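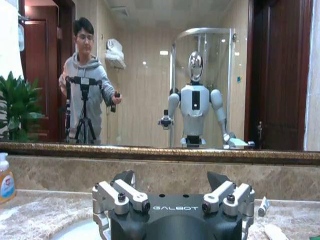

Seit September wohnt bei mir im Kühlschrank jemand, den ich füttern muss. Er hat keine Beine und kein Fell, er blubbert, und wenn ich ihn vergesse, riecht er nach Nagellack. Er heißt Cisia und ist ein Sauerteig!

Ich backe schon lange Brot, aber früher habe ich immer einen Würfel Hefe aus dem Laden genommen. Das geht schnell und schmeckt auch gut. Irgendwann wollte ich aber wissen, wie die Leute gebacken haben, als es noch keine Hefewürfel gab. Und weil mich in der Backstube in Bukaslow so viele Kinder danach gefragt haben, schreibe ich es jetzt endlich mal auf.

## Was ist da eigentlich drin?

Mehl und Wasser. Mehr habe ich wirklich nicht in das Glas getan. Aber (und jetzt wird es spannend) auf jedem Getreidekorn sitzen winzig kleine Lebewesen, so klein, dass man sie nur unter dem Mikroskop sehen kann. Wenn das Korn gemahlen wird, kommen sie mit ins Mehl. Dort schlafen sie sozusagen. Erst wenn Wasser dazukommt und es schön warm ist, wachen sie auf und haben Hunger.

Zwei Sorten sind für uns wichtig:

- **Wilde Hefen.** Sie fressen Zucker aus dem Mehl und pupsen dabei Gas. Ja, so erkläre ich das immer, und alle lachen, und danach vergisst es keiner mehr. Das Gas heißt Kohlendioxid, es ist dasselbe, das im Sprudel prickelt.
- **Milchsäurebakterien.** Die machen den Teig sauer. Verwandte von ihnen arbeiten auch im Joghurt und im Sauerkraut.

Moment mal, Zucker im Mehl? Mehl schmeckt doch gar nicht süß! Stimmt. Im Mehl steckt vor allem Stärke, das sind ganz lange Ketten aus Zuckerteilchen. Im feuchten Teig gibt es Helfer, die Enzyme heißen, und die schnippeln die Ketten klein. Kau mal ein Stück Brot richtig lange, ohne es runterzuschlucken. Nach einer Weile wird es ein bisschen süß, dann haben die Enzyme in deiner Spucke genau das Gleiche gemacht.

## Warum fällt das Brot nicht zusammen?

Das Gas möchte natürlich raus. Im Weizenmehl gibt es aber Eiweiße, die sich mit Wasser zu einem dehnbaren Netz verbinden. Das nennt man Kleber oder Gluten. Stell dir ganz viele kleine Kaugummiblasen vor, die nebeneinander im Teig sitzen und langsam größer werden. Im Ofen wird alles fest, und die Blasen bleiben als Löcher im Brot. Wenn du das nächste Mal Honig aufs Brot schmierst und er unten durchtropft, weißt du, wer schuld ist.

Beim Roggen ist es anders, der bekommt kein so gutes Netz hin. Roggenbrot ist deshalb meistens dichter, und die Säure hilft ihm dabei, innen nicht matschig zu werden. 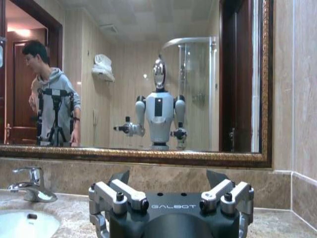 Cirton hat mir dazu geschrieben, bei ihm sei am zweiten Tag alles wild hochgeblubbert und danach sei gar nichts mehr passiert, ob sein Sauerteig jetzt tot sei.

Nein, nein, bitte nicht wegwerfen! Das passiert bei ganz vielen. Am Anfang toben sich im Glas nämlich andere Bakterien aus, die wir gar nicht brauchen. Sobald es sauer wird, gefällt es ihnen dort nicht mehr. Dann ist erst mal Pause, und die Hefen brauchen etwas Zeit, bis sie loslegen. Einfach weiterfüttern.

## So füttere ich Cisia

Einmal in der Woche nehme ich einen Löffel vom alten Teig und rühre ihn mit frischem Mehl und lauwarmem Wasser in einem sauberen Glas an. Der Deckel liegt nur locker drauf, sonst kann das Gas nicht raus und es baut sich Druck auf. Nach 4 Stunden in der warmen Küche ist sie meistens schon ordentlich gewachsen. Ich spanne immer ein Gummiband ums Glas, genau da, wo der Teig am Anfang steht, dann sieht man es prima.

Wenn du es selbst probieren willst, frag vorher einen Erwachsenen, und nasche bitte nicht vom rohen Teig. Siehst du Schimmel (pelzig, grün, rosa oder schwarz), kommt alles weg und du fängst neu an. Das ist mir auch schon passiert, und ich war ganz schön traurig.

Mein letztes Brot hat 920 Gramm gewogen und war nach dem Abendessen fast weg. Den Kanten habe ich mir vorher gesichert, mit Butter und Salz.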